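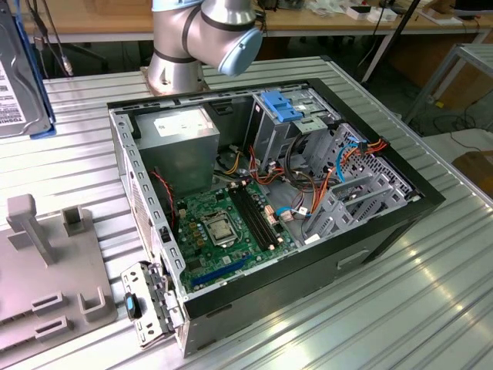 What does an operating system do all day?

Mostly it says "wait your turn." Every program you open believes it owns the whole machine, and the operating system lets each one go on believing it.

Chapter 14 looks at how turns are handed out. We start with the simplest scheduler, first come, first served, which works as well as it does at the bank. Section 2 follows Jihad Dabbas, payroll clerk at Dierckx, whose report has been stuck behind a very large print job since lunch. Readers who skipped the chapter on memory may go back for it now. We will wait.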